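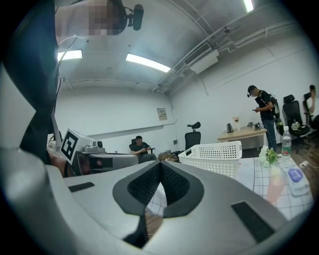 Two days of reset poses

Posted 2/4/18

I spent the last two days on the Jarnoto problem and I have a number now, so I am writing it down.

The problem is drift. We record demonstrations with a hand-held gripper and work out its path through the room afterward, from the video. Short recordings come out fine. In long ones the path slides away from where the hand really was, and a policy trained on it reaches for the wrong spot.

The method is simple. Every recording starts and ends with the gripper held still, facing a printed square marker. That gives two known poses. The error between them gets spread back over the whole path, with more of it going to the parts where the tracker was least sure.

I tried this on 400 recordings, all tabletop work: baskets, cups, bottles. The cloth on the table has a grid printed on it, and I used that to check positions by hand at the end of each one. Before the fix, 48 recordings were too far off to use. After it, 3 were.

Those 3 all have a long stretch where the gripper points at blank white wall. There is nothing there for the tracker to hold on to, and a correction at the ends can't repair the middle. I dropped them.

I have not tested this in the Kincaid room, where the light is worse. I also don't know yet if the cleaner paths make a better policy. Training on the full set starts in March, when we get our turn on the Plovitz machine.

The script is in the Gunum folder under tools. It needs the marker size in meters. I put in millimeters the first time and lost an afternoon.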